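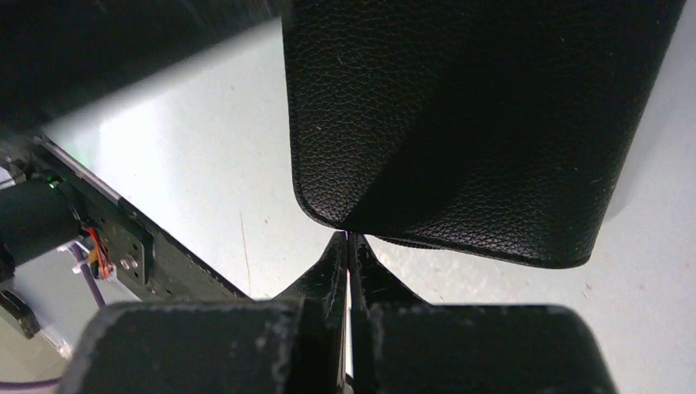

Furkar two-arm teaching kit, bench version

Sold by Drivgate. Page text and bench notes by Mariann Fülöp.

Most teaching kits are sold with the promise that anyone can train a robot arm over lunch. We stock this one and we don't make that promise. It is a decent pair of small arms with a decent pair of hand controllers, and it will record what you do with them. Whether the recording is worth anything depends on the person holding the controllers, the task, and how much patience is left by the end of the afternoon.

Read the whole page before you order. Returns are a pain for both of us.

What it does

You hold two lead handles clamped to the near side of the bench. The arms copy your hands. Each run is stored with the joint positions and the wrist camera video, and you can play it back or pass it on to whatever training software you use. There is also a hand-guided mode, where you switch off the holding force and push the arm through the motion yourself. Hand guiding is fine for teaching a few fixed positions. For anything with grip in it we would use the handles, because your own fingers end up in the camera view otherwise and the training software will happily learn to look for them.

What's in the box

Two follower arms with parallel grippers
Two lead handles with bench clamps
Two wrist cameras, already mounted
Power supply and cables
Recording software, one license, no subscription
One set of spare fingertips

What isn't: a bench, a computer, lighting, or any sort of trained model. People keep asking about the last one. The maker's leaflet says "task-ready." We asked Furkar what that meant and were told the arms are ready for you to teach them a task. So, no.

The grippers

The fingers are black and taper to narrow points that nearly meet at the tips. This is the part of the kit I argued with for longest. Narrow tips are good at getting under an edge or into a fold, and bad at holding anything wide and slippery without it swinging. The leather-textured piece at the top of this page is the sort of work I mean: a rounded corner, a soft fold, a fine pebbled grain, and two points to pick it up with. Go for the flat middle of something like that and you will mostly push it across the table. Go for the edge or the corner and you have a chance.

The finger bases mark up. Expect scuffs and pale flecks on the matte black. It's cosmetic, and I mention it only because a customer sent a set back over it.

Wrist cameras

The view is close and it is narrow. You get the fingertips, whatever is between or just above them, and a slice of the table. If the other arm is nearby you get some of that too, motor and wiring included. Black fingers against a black object on a pale table are easy enough to find by outline, but where one black thing stops and the next begins is harder, for you and for the software. A strong lamp washes out a white surface fast. Turn it down before you blame the camera.

The leaflet claims the wrist view is "all you need." We would add a fixed overhead camera. The software takes a third input and doesn't care much which brand it comes from.

How many demonstrations

This is the question we get most, and the answer in the sales material (a handful) is no use to anybody. Our own trial was one task, picking up a folded case and setting it down in a marked spot. Min-kyu Ham did all the driving, so the hands were at least consistent.

After 44 demonstrations the arm would go to the case and close its fingers, often in the wrong place.
After 100 it picked the case up most of the time, provided we put it down where we had been putting it down all along. Turn it a quarter of the way around and we were back to the start.

We stopped there. I have seen a figure of 2000 quoted for a similar task with the object in any position, and I can't tell you if that is right, since we haven't done it and I don't know who has the wrists for it.

Some things that helped:

Throw out the bad runs the same day. You won't remember later which ones they were.
Vary the starting position from the first session.
Keep to one way of grasping. Min-kyu switched from the edge to the corner partway through, and the arm learned to dither between them.
Pause a little less than feels natural. The arm will copy every hesitation.

Cables

They hang loose from the motors and they will find their way to the table. Tie them back along the rail before your first session, leaving enough slack for full reach. The supplied clips are too small. The Trasa ones we sell separately fit properly, and yes, I know how that sounds.

Known complaints

The left handle drifts when warm. Re-zero it between sessions.
There is no force feedback. You are judging grip by eye, and a soft object squashes well before you notice.
The software forgets the camera order if you unplug anything.
The manual was written for the older Halász handles and half the screenshots don't match. We put a corrected sheet in the box.

Who should buy it

Teaching labs, and small shops that want to find out whether a handling job can be taught by demonstration before spending serious money. If you already know the job and it never changes, a fixed program on an ordinary arm will be cheaper and a good deal less tiring.

Ordering

Made up on request and shipped with both arms calibrated as a pair. Don't swap arms between kits. Spare fingertips are sold in sets of 2. Ask for Mariann if you want to try your own part on our bench first, and bring several of it.

Page last revised November 4, 2022.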